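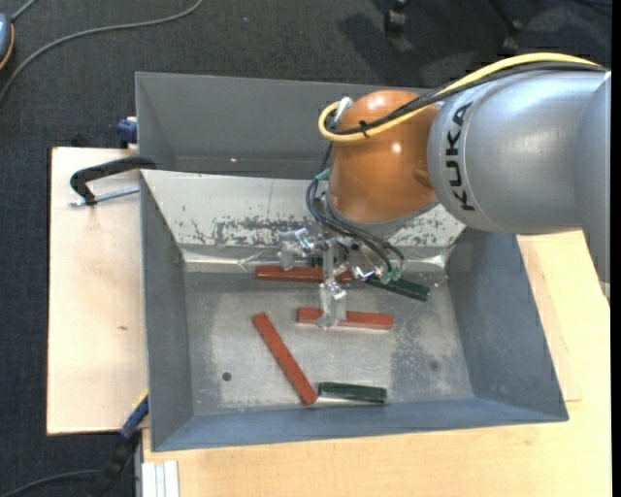
Wukcombe College — Department of Technical Services, Stores and Workshops Team
Equipment reviews: Plollar open sheet-metal bins

This review is written for colleagues who are considering replacing the plastic tubs in their teaching workshops and preparation rooms. The Stores and Workshops Team bought a first batch of Plollar open bins in August and has used them through one full term, chiefly for small parts, offcuts and bar-shaped items that have to be picked out singly. The bins were bought at the ordinary list price from our usual supplier, Osaseck.

Description
The bin is a wide, open tray in grey sheet metal with sloping walls. It has no lid, and the maker does not offer one. Two bins can be set directly beside one another on a worktop, which is how most of our rooms now keep them: one for items waiting and one for items dealt with. The plain grey is a sensible choice. Red and green bars are easy to tell apart against it, and staff in the preparation room report that dark green pieces, which used to be overlooked at the bottom of our old black tubs, are now found without difficulty.

Use over the term
The sloping walls are the best feature of the product. Items resting against them can be lifted without fingers being trapped in a square corner, and the last few pieces in a nearly empty bin remain within easy reach. Ida Rothe, who manages the preparation room, asked that the bins be tried with long items as well as short ones. Bars lie well in them provided that the bin is not overfilled. Once it is heaped, the upper pieces slide towards the middle and the whole load must be levelled by hand before anything can be taken out tidily.

Cleaning is straightforward. A damp cloth and a dry one are sufficient for dust, and cutting oil comes away with the workshop's standard cleaner. We have not put the bins through the dishwasher in the staff kitchen and ask that colleagues refrain from doing so.

Noise was the most frequent complaint. Metal dropped into an empty bin is loud, and in a room with a hard floor it can interrupt a class. The carpeted rooms fare better. Svatopluk Šindelář has lined 4 of the bins in the upper workshop with thin felt, and this has largely settled the matter there, although the felt collects swarf and needs shaking out every week.

The bins can also slide on a smooth worktop when pushed. On our wooden surfaces this has caused no damage, but self-adhesive pads would be a worthwhile addition. They are not supplied.

Finish and wear
The surface marks readily. Light scratches appeared on the floor of the busiest bins within the first fortnight and have not become noticeably worse. No bin has bent or come apart at a joint. One edge was found to be rough on delivery — Osaseck exchanged that bin promptly — and we advise running a gloved hand round every rim before a new bin is put into service.

Comparison with the Hrubý tub
The Hrubý plastic tub, which the bins replace, is quieter, lighter and stacks when empty. It also cracks at the corners; 20 were written off last year. For soft goods, textiles and paper the Hrubý tub remains the better purchase, and existing stock will stay in use for those purposes.

Recommendation
The team recommends the Plollar bin for metalwork, assembly and sorting tasks. It is not recommended for quiet study areas or for goods that must be carried between buildings. A further 30 bins have been ordered. Departments wishing to reserve any of these should write to Celeste Magalhães at the Stores counter, stating the room and the bench on which they will be used.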